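Search this guide
Enter keyword or locker number
Print this page | E-mail this page

Claltton Locker Set-Up Guide
Section 4: Placing, Leveling and Assigning a Locker Bank

This section covers a free-standing bank of metal lockers placed against an inside wall. It applies to the Brirnley and Eketti ranges. For lockers with a bench base, use Section 5.

4.1 Before you start

Check the wall. Brick, block and poured concrete will take the anchors in the hardware bag. Plasterboard will not, and needs the Lukoševičius rail kit (order no. 964).

Measure the space in front of the bank. Leave 90 cm clear from the closed doors to any bench, post or facing wall. If the bank stands near a doorway, the locker doors must not swing into the way out when open.

CAUTION: A bank that has not been anchored can tip forward if several doors are opened together. Keep all doors shut and latched until step 8 is finished.

4.2 Placing the bank

1. Sweep the floor along the wall. Grit under the feet will throw the level off later.

2. Mark the floor line with chalk. Brick walls are seldom straight, so measure from the part that sticks out farthest.

3. Walk each unit into place with two people. Do not drag it. The feet are threaded and bend easily.

4. Set a level on top of the first unit, front to back and then side to side. Turn the feet with a 13 mm wrench.

5. Bring the next unit up against the first and level it the same way. Put the joining bolts in by hand and leave them loose.

6. When the last unit is in, open one door at a time and check the gap along the top edge. If the gap is wider at the latch side, raise the front foot on that side a half turn.

7. Tighten the joining bolts, top row first.

8. Drill through the anchor holes in the back panel. On brick, drill into the brick and stay clear of the mortar joints. Fit the anchors and tighten them until the washer is snug.

NOTE: Gaps behind the bank are normal on uneven brick. Pack them with the plastic shims at anchor height only.

4.3 Numbering and keys

9. Press number plates on from left to right, top row before bottom row. Clean the door with a dry cloth first.

10. Write the key number for each locker in the log at the back of this guide. Key numbers are stamped on the bow and run from 516 upward on a new order.

11. Put the spare keys somewhere away from the lockers. The master key opens every cam lock in the bank and should be signed for.

Replacement cam locks are part 2650. They come with two keys and one nut, and the old nut should not be used again.
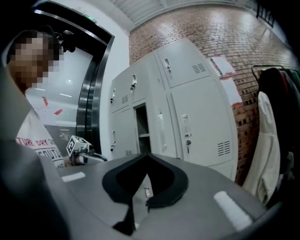

Can a locker bank be moved after it has been anchored?

Empty it first, lock the doors, take out the anchors and split the bank back into single units. Start again from step 1 in the new spot, and use new anchors.

4.4 Care

Wipe painted doors with warm water and dish soap. Scouring pads leave marks. Put one drop of light oil on each hinge pin every March, and check the anchors at the same time.

Section revised September 2026

Print this page | E-mail this page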